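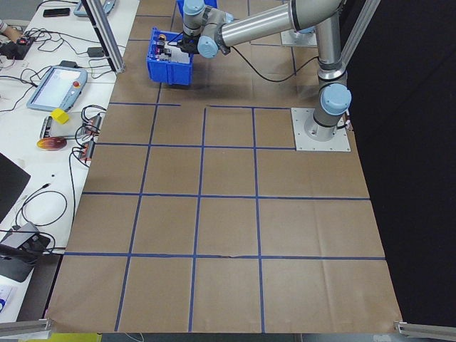 Pinley craft fair moves to a bigger hall

31/10/2025

I've been dying to share this one, and now the lease is signed I can: the Pinley Craft Fair is moving to the old Ansari carpet warehouse, and we open the doors there next spring!

If you came in September you'll know why. We had 1,396 people through a school hall built for 600, and the queue for the tea hatch went right past the pottery (sorry, potters). I run the fair from my spare room and my inbox was full of squashed visitors by teatime.

The new place has level floors, its own car park and proper loading doors at the back, so stallholders can stop carrying looms up the steps. Tickets stay at £2 and under-fives still get in free.

We're adding 19 new pitches, and first-time sellers get first pick until the end of November. Skindora are bringing their soap-making table back, and Vovier will run the bookbinding sessions, which sold out so fast last time that I missed out myself.

Want a pitch? Forms are on the fair website, or you can pick up a paper one from Pinley library. Please tell us if you need a power socket, as they're all along one wall.

Press passes and interviews: use the contact page and put "press" in the subject line.

ENDS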